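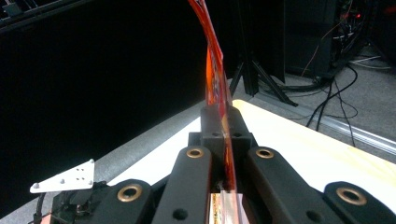
2 min read

My mum kept a drawer in the kitchen for things that might come in useful, and I have inherited both the drawer and the habit. Mine lives under the kettle. It has string in it, and freezer bag ties, and the stub of a candle from somebody's birthday, and a great deal of ribbon saved from presents, because I can't bear to put ribbon in the bin (Danish has given up asking).

Every October I decide to sort it out, usually once the clocks are about to go back and the evenings feel long enough for that sort of job. I make a pot of tea, tip the lot on to a tray and start making piles. Then I find something like the little card of buttons from Humaira Janjua's old shop on the corner, and that's me finished for the night!

Humaira sold buttons, zips, elastic and wool, and for a while she did a very good line in second-hand patterns, which she kept in shoeboxes under the counter. I must have been in there twice a week when the children were small. You'd go in for a reel of thread and come out 44 minutes later with the thread, a recipe for lentils and a fairly full account of her sister's kitchen extension. The lentils I still make. You fry the onions for 20 minutes, much longer than you'd think, and the cumin goes in right at the end.

She shut up shop when the lease ran out, and on the last afternoon she let us all fill a paper bag for a pound. I took far too much bias binding. I've since used it on two aprons, a cushion, a peg bag and the hem of a school skirt that was let down so often it had lines on it like a tree, and there is still plenty left if anyone wants some (do say, I'll happily post it).

Anyway, this year I got further than usual. The string is in a jar, the candle stub has gone, and the ribbon has been rolled up and put into an old biscuit tin, where I'm told it will be easier to find. The buttons went back in the drawer, still on their card. I have no coat they'd suit, but there are 15 of them, dark green with a little rim, and I expect I'll knit something to go round them one of these winters.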